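The Quiet Men of the Zinc Desk

Trading in zinc opened flat, stayed flat, and by lunch had gone out for a sandwich. I know this because I sat through it at Claron, a metals brokerage above a dental office, where the screens said 3,077 at nine in the morning and 3,077 when I left.

"It moved a little around ten," said Jarmo Huttunen, who has run the desk for longer than he cares to say. He sounded like a man describing a deer he once saw. 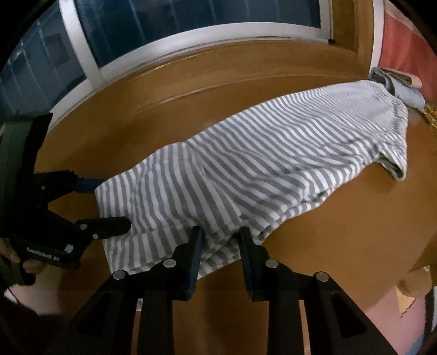

Page last updated: June, 4:15 p.m.

Zinc goes mostly onto steel, to stop it from rusting. When builders are busy, galvanizers buy, and when builders are waiting for interest rates, the galvanizers wait too, and then Huttunen waits for them. Claron has been waiting since spring. One customer, a guardrail maker called Costigan, normally takes 400 tons a quarter. This quarter it has taken 179 and asked for longer to pay.

Kiri Stubbs handles the Costigan account. She calls every morning and has learned a great deal about the purchasing manager's boat.

"He'll buy when it drops," she told me. "It won't drop, because the sellers are all waiting for it to rise. So we talk about the boat."
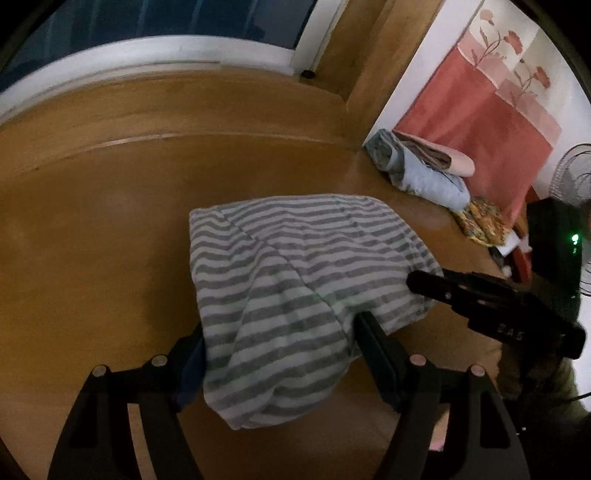

Striped cloth, gray and white, held at the fold.

Analysts have a vocabulary for this sort of market. Prices "consolidate." Sentiment is "cautious." Alby Bright, who writes the daily note for the research outfit Plerum, confessed that he keeps a list of words for "unchanged" taped to his monitor and crosses them off as the week goes by. Thursdays are hard. He was down to "rangebound" and "becalmed" when we spoke, and was saving "becalmed."

His readers don't seem to mind. Delwyn Ruddock, who buys for a small galvanizing plant and has 2 kettles of molten metal to keep full, 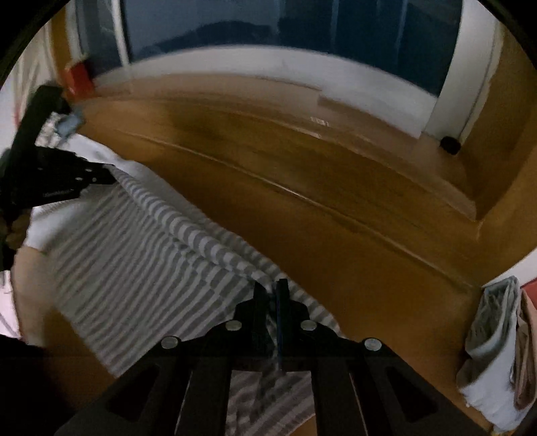

reads the note standing up, over coffee, and skips to the number at the bottom. If it's the same as yesterday's, she orders the same as yesterday. She has tried being cleverer than that. It cost her a bonus.

Back at Claron, the afternoon brought one inquiry, from a man who wanted to know whether they sold roofing. They do not. Stubbs gave him a number to call anyway, and Huttunen wrote it up on the board under "Activity."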